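Gallery: Teaching by Hand at the Merkard Workroom

The Merkard Workroom is the training site of the Gondal Program, which studies how household and workshop tasks can be shown to a robot by a person. Operators are trained at the site in two methods: demonstration with hand-held grippers and remote control from a seated station. This page presents the first of these methods.

In hand-held demonstration, the operator takes one gripper in each hand and carries out the task directly at the table. The movements of both grippers are recorded and later used to train the arms at the Vustau laboratory. New operators complete 20 practice runs of each task before their recordings are accepted. A session lasts 18 minutes and is followed by a rest period.

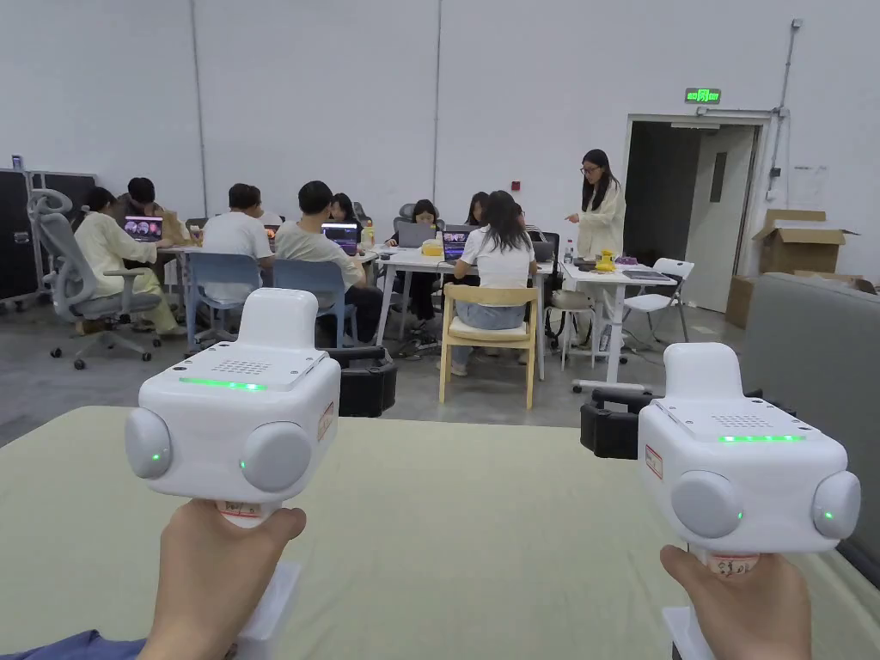

Merkard Workroom, September 27, 2018

An operator holds a pair of white grippers by their vertical handles over the padded table. The light strips and the small lights on the side caps are green on both units. Two black mounts stand at the far edge of the table, and colleagues are at work on laptops in the room beyond.

The padded surface is used for all introductory tasks. Operators are asked to begin each run with both grippers raised clear of the table, to move at an even pace, and to keep the elbows free of the body. Runs in which an object is dropped are kept and marked as such, and the operator continues with the next run.

The current task list, known as the Zulo set, contains 15 tasks. Of these, nine require both hands to act together, such as folding a cloth, opening a lidded box, and passing an object from one gripper to the other. The remaining tasks are performed with one hand while the other gripper is held still.

Recordings are reviewed by a second operator, who notes the start and end of each task and removes any run made with the wrong settings. Written instructions for reviewers are kept at the workroom and were last revised in January.

Pictures of the remote-control stations will be added to this gallery when the next group of operators begins its training. Requests to use material from this page should be addressed to the Gondal Program office.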